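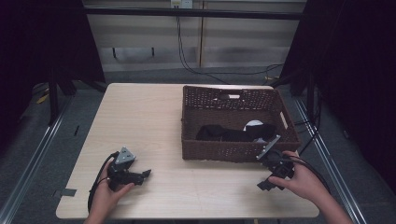
Square table with wicker basket, dark cloth inside.

Lerkstead Table and Basket Set

A small set of pictures and notes covering one household job: clothes and a woven basket on a light wood-grain table. The notes were written by Ingeborg Tiedemann. Haruto Koyama keeps the folder list and answers questions about it.

What is in the set

The set has 40 folders. Each one holds the pictures from one sitting and a plain text file called notes.txt. The notes give the name of the task, the items laid out for it, and anything the person at the table wanted to record. Some notes are one line long. Folder 19 has no notes file and should be skipped if your script expects one.

The table

The same square table is used all through the set. The top is pale beige with faint grain lines and a few thin scratches. Please don't treat the scratches as labels or position marks. The floor under it is dark gray carpet.

Wipe the top with a dry cloth before starting. Spray cleaner leaves streaks that show up under the lights, and two of the early folders had to be redone for that reason. 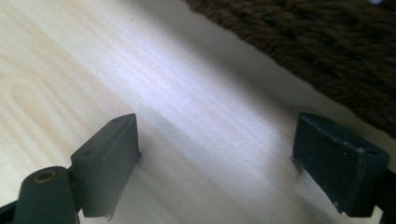

The table should not be moved once a sitting has begun. If it gets bumped, finish the task, write "table moved" in the notes and start a new folder.

The basket

Brown wicker, rectangular, with woven sides and openings to hold it by. It is listed as "basket" in every notes file. Earlier drafts used "hamper" and "tray" for the same thing, and both words were replaced in September.

The cloth items

Listed by color and nothing else: "black cloth", "white cloth". Sizes and fabric types were left out. Items may be folded, crumpled or spread flat, and the notes say which was asked for. A folder uses up to 4 items.

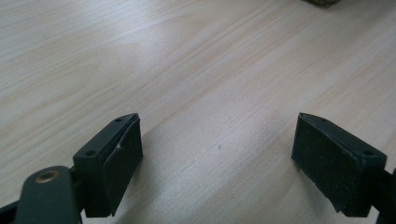

KNOWN ISSUES

Light on the tabletop is uneven. The brighter parts can wash out the grain, so methods that depend on the wood pattern may do poorly there. No correction has been applied.

Task names in the first 3 folders use capital letters. The rest are lowercase.

Harju and Urnine are separate sets with their own tables. Do not merge them with this one by folder number, as the numbers overlap.

Contact

Haruto Koyama, Trukus. Include the folder number when you write.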